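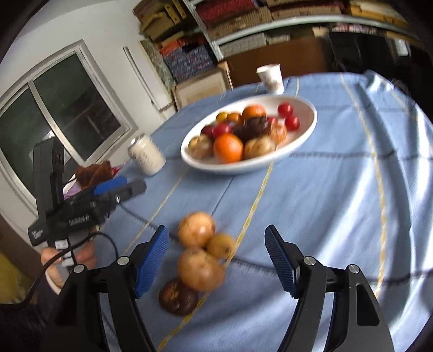

Grant Reports / Community Food

Miststead Shared Table – Interim Report to the Holub Fund

Submitted 2026-10-18
Prepared by Danica Halás, Program Manager
Reporting to Ctibor Mikuš, Grants Officer

Purpose of this report

This report covers the first half of the grant period for the Shared Table program at Miststead. It describes the work completed through the end of September, the use of funds to date, and the changes we ask the Fund to approve for the second half. A separate financial statement has been sent under the usual cover form.

Activity to date

The program held 21 open sessions in the main hall. Attendance across all sessions came to 1,449 visits, made by 834 registered residents. Sessions run for two hours, with fruit and drinks set out before the doors open and replenished once at the midpoint.

In the original application we proposed handing out fruit in packed bags. After the opening weeks we moved to a table service. Fruit is now placed in a large oval white bowl on a long table, with further pieces set directly on the cloth and paper cups standing behind the bowl. Residents take what they want and are free to come back. Staff report that people stay longer under this arrangement, and the quantity of fruit discarded at closing has fallen.

The range of fruit has also widened. The application named apples, oranges and bananas only. We now ask the supplier for a mix of colors and sizes in each delivery – bright orange and glossy red fruit alongside the darker purple kinds – and residents have been willing to try items they did not know by name. A short printed card identifying the week's fruit is being drafted and will be in use by the next report.

Room and equipment

The blue checked table cloths were bought under the equipment line. They have held up to regular use, but they crease in storage and do not lie flat on the longer table. Staff have been asked to hang them between sessions. If this does not solve the problem, we will purchase table clips from the remaining equipment balance and will not request additional funds for this purpose.

Two folding tables ordered from Fillelex arrived later than agreed. One had a damaged leg and was replaced at no charge. Both are in service.

Paper cups remain our largest recurring supply cost after the fruit itself. We have obtained a quotation for reusable cups, but the hall's dishwasher cannot handle the volume of a full session. We propose to keep paper cups until the kitchen work is finished.

Supply

Brerano continues as fruit supplier. Deliveries were complete for 13 of the sessions. For the others, one or more items were short and staff made up the difference from local stores, which raised the average cost per session. The supplier has since agreed to confirm quantities the day before delivery.

Changes requested

We ask the Fund to approve the following:

Transfer of the unspent packaging budget to the fruit line, as bags are no longer used.

Extension of each session by half an hour during the winter months.

A revised date for the resident survey, which was delayed while the registration forms were corrected.

Next steps

Registration records will be checked for duplicate entries before the survey is sent. Table layout in the hall will be reviewed with the building manager – the present position of the long table narrows the path to the side exit. The kitchen work is scheduled to begin once the permit is issued, and we will inform Mr. Mikuš in writing of the start date and of any sessions that must be moved.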